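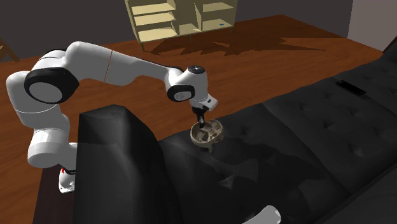 Stored-Value Vouchers in Small Restaurants: Project Report
Ulises Alvarado, Hospitality Management Program

1. Purpose
This report examines how meal vouchers are issued, honoured and recorded at Cusi, a restaurant group with three dining rooms. Vouchers were sold through Sorkex, the group's point-of-sale system, until May, when sales moved to Clurix.

2. Method
Sales records for 1,948 vouchers were reviewed. Floor staff at two of the locations completed a short questionnaire on Friday, before dinner service.

3. Findings
Of the vouchers reviewed, 84 had been entered in both systems. In most of these cases the balance shown at the till differed from the balance on the customer's receipt. Staff reported that they generally honoured the higher amount. Written procedures did not address partial redemption or the treatment of gratuities.

4. Recommendations
Duplicate entries should be cancelled in Sorkex. A one-page procedure covering partial redemption should be kept at each till.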